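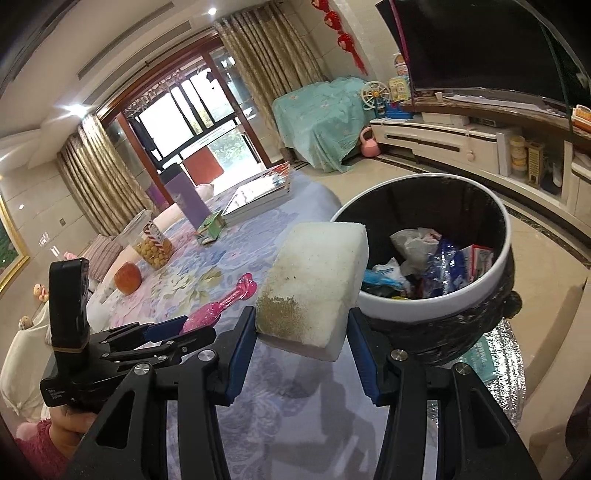

A reader of my May piece on kitchen waste wrote in to say that a sponge should go in the bin the moment it shows a stain, and that any further discussion is a waste of column space. I disagree with the first half of that and have evidently ignored the second.

A stain is a poor measure of a sponge's condition. Tea, rust and tomato will all color a white block within minutes of first use, and the color says little about what remains of the material. Structure is the better test. Press the block flat and release it. If it returns to its original thickness, it still has work in it. If it stays compressed, sheds crumbs or smells after a rinse, it is finished, stained or clean.

The second question is what the block is used for. I keep two grades. A new sponge goes to dishes and to the table. When it fails the press test at one corner, I cut that corner off and move the rest to the floor, the outside of the trash can and the tracks of the sliding door. It never moves back. This demotion system is old and dull, and it roughly doubles the useful life of each block in my kitchen.

The commercial answer is the short-interval disposable. Flokby sells white blocks in a box of 100, and the leaflet suggests a new one for each session of cleaning. Genum sells a thicker block at a higher price and gives no interval at all. I have used both. The Genum block lasted 19 days on dishes before demotion. The Flokby block lasted less than half of that, though a good deal longer than one session. An interval printed on a leaflet by the seller of the refill should be read with that in mind.

Sorting is the weak point of every home system, mine included. A bin by the table collects wrappers, packets, small boxes and plastic bags in one mass, and once a damp sponge lands on top, the dry cardboard underneath is no longer worth separating. The remedy is the order of work: boxes flattened and taken out first, wrappers next, wet items last. A small side container for cardboard does the same job. The Cuvico one I bought is too narrow for a cereal box – measure before ordering.

I accept one part of the reader's case. A block that has wiped up after raw meat goes straight out in my house, whatever its structure. For the rest, I will go on pressing and cutting. The reader also asked which scissors I use for the corners. Old ones.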